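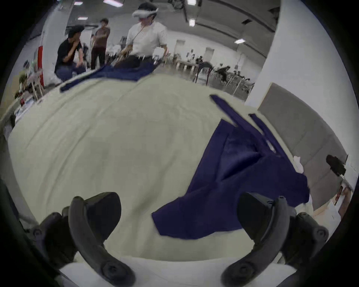 Business / Automation

Drulau sets spending plan for garment-handling equipment

31 August 2024

Drulau, the workwear rental and laundry company, has approved a budget for its first automated garment-handling line and will start buying equipment in stages, beginning with handheld grippers and sorting tables. Full robot arms are not in the first order.

The plan covers 2 sites and was put together by Rajeshwari Marar, who heads operations, with engineering input from Jovora, a supplier of robot training services. Jovora's part of the work involves people handling clothing at a table with handheld gripper devices, in some cases while wearing a VR headset. The recordings are used to teach robots how to pick up, spread and fold the same kinds of items.

Marar said the company had first looked at buying complete robot cells but could not get a reliable figure for how long setup would take.

"We were being quoted for arms before we knew what the arms had to do," she said. "Trousers with straps, aprons with ties, anything with a long loose end is slow for our own staff. We wanted that part worked out before we signed for the expensive items."

Under the plan, Drulau will buy five pairs of handheld grippers, along with headsets, mounting brackets, and spare finger pads. Pads are listed as a consumable and have their own line in the budget. Ravindran Lobo, who manages purchasing, said the first draft left them out and had to be corrected in April.

Lobo said floor space was the other cost that came in higher than expected. Each station needs a table that can be reached from more than one side, steady overhead lighting, and room for people to stand and watch or step in. Drulau had planned to put the stations in a corner of its main sorting hall but will now clear a separate area.

The company is asking Jovora to deliver 1,462 usable recordings before the second stage is released. Recordings in which the garment is dropped or hidden from the cameras will be reviewed separately and will not count toward the total.

The second stage would cover two robot arms, a year of service, and staff training. Drulau has asked Brerow and Amin to bid on that work. Both have been told that prices must list installation and software fees separately.

Ashwin Acharya, who represents the company's sorting staff, said workers had asked for training hours to be paid at the normal rate and for that cost to come out of the equipment budget. Marar said the request had been accepted.

Drulau did not give a total for the project. A decision on the second stage will be made once the recordings have been checked and both bids are in.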